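3.2 What people told us about drinking at work

I should say at the start of this section that I never meant to write about water. The study began as a look at lunch breaks, and if you read our first funding bid you will find the word "drink" in it once, in a bit about tea. But people kept bringing it up. I'd ask when they ate and they'd tell me when they last had a glass of water, usually with a guilty face, and by the end of February I had so many notes in the margins that we rewrote the whole interview guide (sorry to the two transcribers who had just got used to the old one).

We ended up with 92 people across three sites. Steteser is the big open-plan office, all carpet tiles and humming vents, and it gave us more than half of our talkers. Claltcombe is a packing hall with a small office bolted on the side. Clitville is a call centre, and it was by far the most fun to visit, I think because everybody there talks for a living and they simply didn't stop when I sat down. Each person kept a drinks diary for 14 working days and then had a chat with me, which was meant to last 20 minutes and very rarely did.

The diaries were a simple thing. One page a day, a row for each hour, and a space to write what you'd had and where you'd got it. I had wanted to measure volumes properly with marked cups, and I still think we should have, but the pilot group hated the cups and kept leaving them in the sink. So we went with "a glass", "a mug", "a bottle" and "a few sips", and I've treated those as four rough sizes all the way through. Readers who want millilitres will be cross with me. Fair enough!

The first thing that jumped out was how much the container mattered. People who filled a glass at the kitchen tap wrote down lots of small entries, bunched around the times they had some other reason to get up. People with a bottle on the desk wrote fewer entries but spread them over the day, and the afternoon gap (that dead stretch after lunch which shows up in nearly every diary) was a good deal shorter for them. At Clitville, where you can't leave your seat in the middle of a call, hardly anyone bothered with the tap at all. Small clear bottles with a screw cap, like the ones in Figure 9, were what most people there meant when they wrote "a bottle". 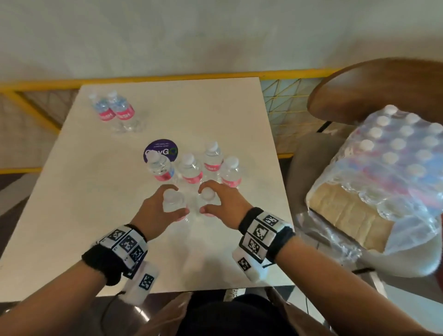
Figure 9. Labelled plastic water bottles on a white tabletop, two of them held by hand.

One of the Clitville team leaders told me I had this back to front, and that it was the thirsty people who bought bottles in the first place, so of course their diaries looked better. She'd seen it for years, she said: the same faces at the fridge every morning, and the same faces who went home with a headache. Give the headache lot a bottle each and it would still be full at home time.

I've thought about that remark more than almost anything else in the interviews, and I can't fully answer it. Our study didn't hand anything out, so I can't say what a free bottle would do for somebody who never wanted one. What I can say is that a handful of people changed habits part-way through their diary, mostly for dull reasons (a broken tap at Claltcombe did a lot of the work for us), and their afternoon entries went up when they switched. It's a small group and I wouldn't hang a policy on it. Still, it leans my way a little, and I was pleased to see it.

The second thing was manners. I hadn't expected this at all. At Steteser there's an unwritten rule that if you go to the kitchen you offer to fill things for your neighbours, and several people told me they put off going because they couldn't face carrying everyone's mugs. One man waits until the desks near him are empty. Another goes down two floors to a different kitchen where he doesn't know anybody, and he'd done it for so long that he had friends down there now and the problem had started all over again.

Claltcombe was different again. Drinks aren't allowed on the packing line, so people have them in a rush at break, all in one go, and then there's a queue for the toilets, and then the break's over. A few said they'd cut down on purpose to dodge the queue. Our numbers for the packing hall look poor next to the other two sites, and I want to be clear that I don't read this as people not caring. They talked about it more than anybody.

We scored each diary with the Biwott scale, which I'll come to in section 3.3, along with the trouble we had deciding whether soup counts.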